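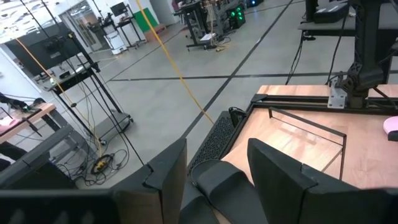 KIRKDALE, Sun 26 August

How a web page finds its way to your screen

Every computer on the internet has a number called an IP address. When you type a name such as the one for the Kirkdale library, your browser can't use the name by itself. It needs the number that goes with it.

Looking up the name

The browser asks a special computer called a name server. The name server keeps lists of names and numbers. If it doesn't have the one you want, it asks another name server, and then another, until one of them has the answer. This system is called DNS, short for Domain Name System.

The answer is saved for a while. A setting called "time to live" says how long, in seconds. If it is set to 300, the saved answer is good for five minutes. After that the number has to be looked up again.

Breaking the page into packets

The computer that holds the page is called a web server. It doesn't send the page in one piece. It cuts it into small pieces called packets. Each packet carries the address it is going to, the address it came from, and a sequence number used to put the data back in order.

Suppose a page about the town of Tunon is cut into 10 packets. Machines called routers read the address on each packet and pass it along. Packets can take different routes, so packet 7 may arrive before packet 2. Your computer sorts them. If one is missing, the web server sends that one again.

Words to know

Browser: a program that shows web pages.
Router: a machine that passes packets from one network to another.
Packet: a small piece of data with an address on it.
Name server: a computer that matches names to numbers.

Next in this series: What is a password manager?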